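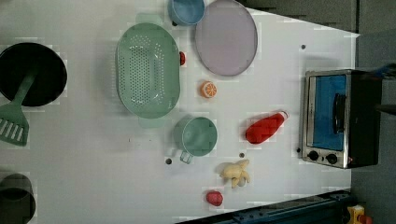
Most robot learning groups collect demonstrations one task at a time: set the table, record the motion, reset, repeat. Renji Okabe's group at the Ishida lab in Fomatholm stopped resetting. Operators now work through a toy kitchen in one long run, and the task labels are added later. A run might take in moving the spatula out of the black frying pan, laying the red bottle beside the mint-green colander and opening the glass door of the toaster oven, in whatever order the operator likes.

The labelling falls to software the group calls Skorkia, which cuts each recording wherever the arm changes what it's holding. The February set came to 2,024 clips.

A policy trained on those clips was compared with one trained on the same hours of scripted demonstrations. Over 200 trials each, it failed 13 fewer times. Most of the gain came when objects started in odd positions.

"The oven door is still our worst task," says Miyuki Ogura, who ran the trials. "It needs a straight pull and the arm wants to lift."

The group plans another 100 trials with a softer fingertip before it changes the training.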